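Mouthwash right after brushing, or wait?

Asked by Kai Grube, 2/10/17

I brush for two minutes, then swish right away. My new hygienist says I'm rinsing off the fluoride. So when am I supposed to use it?? I pour mine into a cup because the cap gets gross.

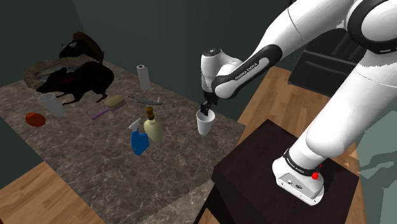
White cup, dark stone counter

2 answers

Kenneth Drummond
She's right. Spit, don't rinse, and leave the paste alone for a while. I moved my mouthwash to after lunch and I like it a lot better there (no more coffee breath at 3!).
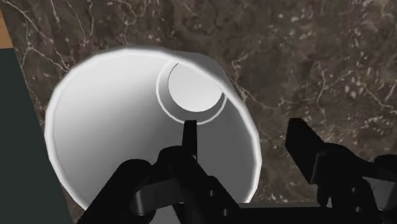
Oh, and check the label for alcohol. Mine dried my mouth out like crazy so I switched to the Banoma one, the mild mint.

rostelach8
i just use salt water lol. never had a cavity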